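Comparing two pairs of hand-held grippers on a table-top sorting job

If you've ended up with more than one set of hand-held grippers on the shelf and you're trying to decide which pair to keep using, this is how I go about it. I've done it a few times now, most recently with a pair from Paulík and a pair from Jurkberg, and I've made most of the mistakes already, so hopefully you won't have to!

Start with a job that's small, fiddly and boring. I like packets - sugar, tea, sweetener, whatever your local café supplier will sell you by the box. They bend, they slide over one another, and they show up a weak grip much faster than wooden blocks do. We bought a carton of 1,260 mixed sachets for the Liltwood workshop and we're still working through it.

Before you put anything on the table, check both grippers in the pair with nothing in them. Squeeze each one fully closed and let it open again, slowly, and watch the reading as you go. If the closed value wanders, tighten the finger screws and try again. Jamila Barua taught me to do this first thing, while the room is still quiet, and it has saved me a good many wasted afternoons.

Now pick your moves and write them down. I use three: lifting one packet out of a full compartment, passing it from the left hand to the right, and laying it down flat. Do each move seven times with the first pair, have a stretch, then do the same with the second. Keep your elbows low and your shoulders loose, and go at the pace you'd use if you were tidying up at home.
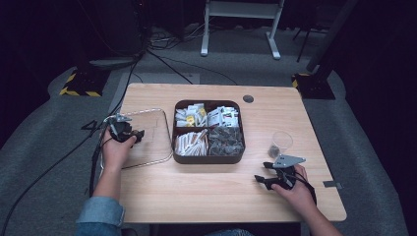 Stick-shaped sachets deserve a bit of extra patience. Come at them end-on and you'll push the whole row along, so turn your wrist until the fingers sit either side of a single stick, then close gently. The Paulík pair did this more neatly for me, though Pranab Marikar, whose hands are a fair bit bigger than mine, got on better with the Jurkberg triggers and wouldn't be talked out of it.

Mind your cables, too. Give each one enough slack to reach the far side of the table, and do a full sweep with both arms before you start recording. A cable that tugs at your wrist will colour your opinion of the gripper, and you may not notice until you're two sessions in.

When you've finished, jot down your scores and how your hands feel, then leave it overnight and repeat with the order swapped. My favourite changed on the second go.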